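# The arm that wouldn't stop going down

31 Jul 2025

So we had our first proper scare with the sorting setup, and I've been meaning to write it up before I forget the boring parts (the boring parts are always the ones I need later).
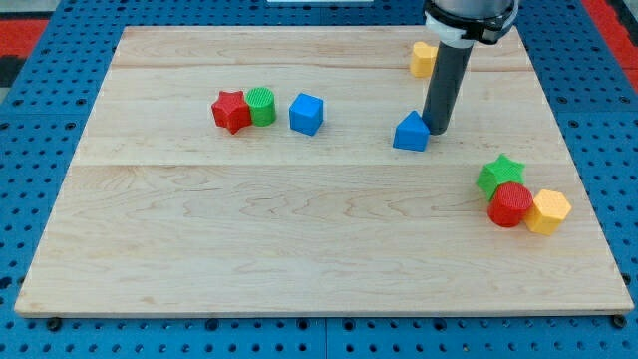 ## What went wrong

The job is simple enough: come down over a block, pick it up, move it, repeat. I'd set it going for 100 picks and was half watching, half eating a sandwich. Pick 34 was the green star, one of my favorites because it's such an awkward shape! The arm came down, reached the block, and kept right on pushing. There was a nasty creak from the board and then I hit the stop button, a good second later than I'd like to admit.

Damage: one scuffed tool tip and a very rattled me. The board and the star were both fine.

## The dumb cause

I'd swapped to a longer tip that morning and typed the new length into Reltik, our control program. What I hadn't done was restart the part that watches for contact, so it was still working from the old length. The arm thought it had 13 millimeters of air left — it had none.

Morenike Okonkwo went through the log with me and spotted it in five minutes. She also asked why the force limit was set so high, and, um, I'd cranked it up weeks ago to get rid of false stops and never put it back.

## What's changed

The force limit is back down, and Reltik now refuses to run if the two tool lengths don't match. I've also moved the stop button to my side of the table. Sandwiches happen elsewhere.

I'd like to try a run of 1,000 picks in August, starting with the short tip.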